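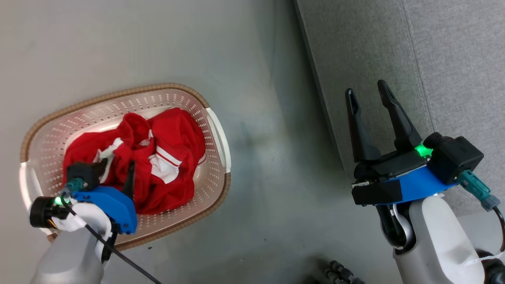 4. How people really sort their wash

4.1 What we asked, and what I expected

I went into this part of the study with a pretty firm idea of what I'd find. I grew up in a house where whites and colors never met, and I assumed most households in Orham would have some version of that rule. So the diary booklet had a whole page for it, with little boxes for whites, lights, darks, towels and "other." I was proud of that page!

Then the booklets came back and "other" was where almost everything had been written. People sorted by who owned the clothes, by which room the pile came from, by what had to be ready for the morning. One household kept a separate load for anything that had touched the dog. Color did show up, but mostly for brand-new items (red ones especially, which got their own anxious notes in the margins), and the worry seemed to fade after the first few washes.

In all we logged 3766 loads across the two towns, Orham and Inenar, between April and September. I coded every one of them by hand, which took me most of a winter, and I ended up with 26 sorting reasons before I started merging. The merged list has six: owner, urgency, fabric, color, dirtiness and what I called "basket full," meaning the load was whatever happened to be in there when the lid wouldn't close. I went back and forth on whether that last one counts as sorting at all. I kept it in, mainly so the reader can see how big it is.

4.2 The Inenar problem

Inenar gave me a headache. The apartment blocks there share washrooms in the basement, with booking slots, and a slot changes everything. If you only get the machines on a certain evening, you wash what you have. The fabric and color reasons pretty much drop out of those diaries, and urgency goes up a lot the day before a slot — people writing things like "washed by hand in sink, could not wait." We had no code for hand washing in the first booklet, so those entries got squeezed into the notes column and I had to dig them out later. The second booklet (the green one) fixed this.

I should also say that the Orham sample leans toward houses with their own machine, so comparing the towns is partly just comparing plumbing. I tried splitting Orham by house type, but the groups got too small to say anything I'd want to stand behind.

4.3 Checking the codes

Coding alone makes me nervous, so we held three group sessions in the meeting room at Virk, where I read diary entries aloud and the group argued about which code fit. The arguing was the useful part. "Dirtiness" nearly got split in two, because half the group thought sweaty and muddy were totally different things, and I still have some sympathy for that. In the end we left it whole and added a note to the codebook.

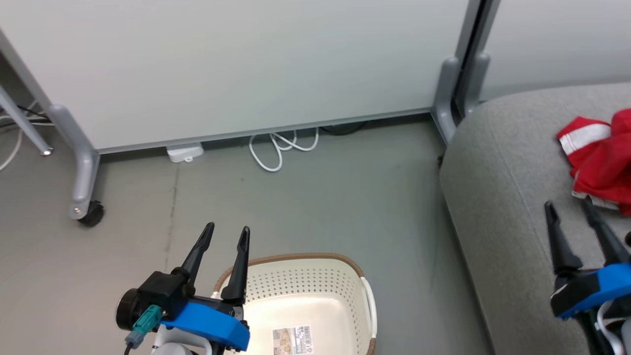
Figure 3. Whiteboard on its wheeled frame, with a coiled white cable on the floor.

The owner code caused the fewest fights. Where we did disagree, it was over shared things like bath towels and sheets, and I settled those by going with whoever the diary keeper named first. It's a rough rule, I know. I ran the tables again with all the shared items taken out and the order of the six reasons stayed the same, so I've left them in for the rest of the paper.

4.4 Baskets as a unit

Going forward I use the basket, and the load only where I have to. The Samis pilot had counted machine cycles, and I can see why, since a cycle is easy to log. But our diary keepers talked about baskets all the time: the full one, the one on the stairs, the clean one that had been sitting there for days and was slowly becoming a dresser. A basket can hold two loads or half of one. Section 5 looks at what happens to the clean ones, which was a much messier story than I'd planned for.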